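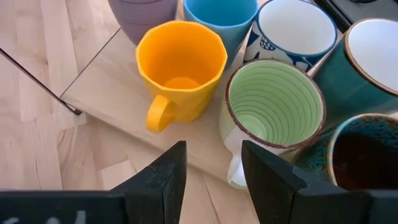 Ellbridge Library Board
Minutes of the Regular Meeting, June

The meeting was called to order at 6:30 p.m. A quorum was present. The minutes of the May meeting were approved as submitted.

Circulation: Loans for the month stood at 1211, of which 526 were children's titles.

Roof: The Board reviewed the bid from Dornis for repairs above the reading room. A motion to approve up to $3000 – to be paid from the building fund – was made, seconded and carried.

Parking: The Clunent Street lot has around 60 spaces. Restriping was tabled until the next meeting.

Public comment: One resident asked for later evening hours. The request was referred to staff.

Adjourned at 7:40 p.m.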